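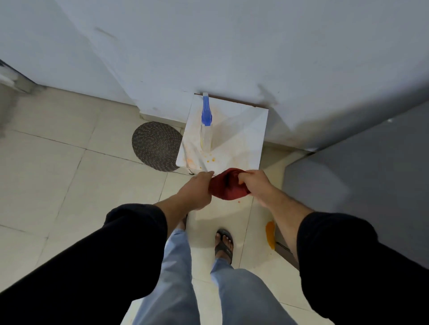 Hallway, wall and floor. Grout lines visible.

Large format tile, cleaning residue and grout haze
Flooring and Tile > Cleaning and Sealing

gritline
Posted 7 Feb 2020
Floor is pale beige tile, large squares, laid on the diagonal with thin grey grout. Total area is 359 square feet across the hallway and utility room. Installed in January by a contractor out of Lodville. Cement grout, sanded, color listed on the invoice as Grimlow Light Grey.

Problem: a film that returns after every mopping. It is dull under low-angle light and shows shoe marks within a day. I have used a neutral cleaner at the label dilution, then a plain water rinse. Same result both times. Tap water here is hard. Is this grout haze or detergent residue, and does the test differ?

oka_setter
The test does differ. Put distilled water on one tile, wipe with a white microfiber cloth, let it dry. If the film lifts and the cloth feels slick, it is detergent. If nothing changes, wipe the same tile with a mild sulfamic acid solution, diluted per the label. Cement haze will react. Detergent mostly won't.

Rinse the test tile twice and keep the acid off any grout you have not pre-wetted.

mortarbed
I would not put acid on a cement grout that was placed in January. Our shop waits 28 days minimum, longer in a cold room. Get the placement date before you do anything.

gritline
Placement finished 31 days ago according to the invoice. House was kept at 68 F.

mortarbed
Then you are past it, barely. I would still start with the detergent test.

subfloor_sam
Glazed porcelain or unglazed? Nobody can answer the haze question without that. Polished unglazed has micropores that hold residue no matter what you wipe it with, and you need an alkaline cleaner with dwell time.

gritline
Box label says glazed porcelain, matte. Brand is Mösli. No sealer on the tile. Grout was sealed with a penetrating product, and the invoice does not say which one.

oka_setter
The sealer is a third candidate. Penetrating sealer that was not buffed off the tile face within the working time dries to a film, and on a matte glaze it looks the same as haze. Neither water nor sulfamic will move it. For solvent-based you generally need the matching solvent or a stripper from the same manufacturer. Ask the contractor for the product name.

mortarbed
Disagree on likelihood. Sealer film tends to run in bands along the joints. He describes an even film over the full tile. Hard water plus too much cleaner accounts for that.

oka_setter
Bands if it was applied with a small brush or a wheel applicator. If the installer mopped it on, it covers everything. I have stripped several floors done that way.

gritline
Results. Distilled water wipe: cloth slick, tile visibly clearer after drying. Second wipe on the same tile: slight further improvement. Sulfamic on a different tile: no fizz, no change. Contractor says the sealer was water-based and put on with a brush.

mortarbed
Detergent, then. Cut the cleaner to half the label rate and change the rinse water every 168 square feet or sooner. Pick up the rinse with a wet vac so it doesn't dry on the floor.

subfloor_sam
Half rate is fine for a couple of passes. After that go back to label rate or you will be moving soil into the joints, which sit lower than the tile.

oka_setter
Agree with the wet vac. I would still do one tile with the sealer maker's remover before closing this out, because "slight further improvement" on a second wipe leaves room for a second film underneath.

gritline
Will do the utility room first with the vac and post the result for that room. Remover is on order.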